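Filed under: Tape, Repairs
2 min read

The Brindum deck came back to the bench with the left channel almost 6 dB down above 10 kHz. I cleaned the heads and the fault stayed. Azimuth was the next suspect, so I put on the test cassette Hanna Sirko lent me and turned the screw until the two channels lined up on the scope.
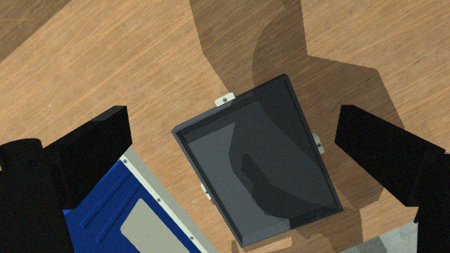
Grey tray on the table.

Playback is now level to within 2 dB. Recording is still dull on ferric tape, which points to bias set too high. The service sheet gives a trimmer for each channel but no voltage. I will start from the middle position and work down, checking at 300 Hz and again at the top end.

The pinch roller has a flat spot. Pernberg list one in the right diameter.

© Sheyla Huaranga | Contact | Back to top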